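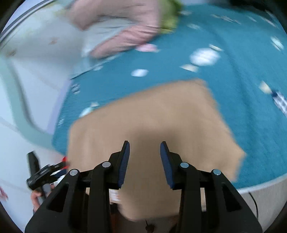
Margaritis replied asking why anyone would bother resoling a 26 quid pair of boots when a new pair costs the same. Fair question. Short answer: they weren't 26 quid boots, they were 200 quid boots I got for 26 in the Trorkham charity shop. Long answer, thread

2/ Bought them in July. Nobody buys boots in July so that's when you buy boots. Brown, lace up, stitched welt all the way round. Heels worn right down on the outside, same as mine go, so whoever had them walks like me

3/ Stitched welt is the thing to look for. If the sole's only glued on, most cobblers will sigh at you. If there's a proper row of stitching round the edge it can come off and go back on a few times over. Look inside as well, lift the insole if it lets you

4/ Rang Lovik first, the place by the station. Full resole, leather, six weeks. Six weeks! Price was more than I wanted to say out loud on the bus. Lovely on the phone though, I'd use them for anything smart

5/ Then Nasorow, the market stall under the arches. Rubber half soles and new heels, ten days. Went with them. He also told me off for drying boots on the radiator, without me having said I do that. I do do that

6/ Stop drying boots on the radiator. Newspaper inside, change it when it's soggy, leave them on their sides somewhere with a bit of air. Leather goes like a biscuit otherwise and then it cracks right where your toes bend

7/ Someone asking what I did myself. Not much. Took the laces out, washed them in the sink (grim water). Saddle soap, old toothbrush round the welt, let them dry overnight. Conditioner next day, thin coat, then another thin coat. Did NOT do one thick coat like last time — that pair stayed sticky til Easter

8/ Also cut new insoles. Draw round the old ones, cut a bit big, trim down til they sit flat. Left and right are not the same, ask me how many I've cut upside down. Go slow at the toe, thats where I always take off too much

9/ Do not throw the old insoles out before the new ones fit. Learnt that one

10/ Wear so far: the canal path most mornings, one very wet walk round the reservoir, a wedding (evening do only, don't start). Heels still square. Left one squeaks on shop floors, talc under the insole has helped a bit

11/ Re the person saying resoled boots never feel right again — mine felt stiff for the first few days, like walking on a ruler. Fine after that. Give it a week before you decide

12/ And yes I know you can get the 1,000 quid handmade ones that last forever. Good for you. I'd be scared to step in a puddle

13/ Nasorow is cash only by the way, and shut for lunch when you'd expect it to be open for lunch. Go before eleven. Ask for the thinner rubber if your boots are already a bit heavey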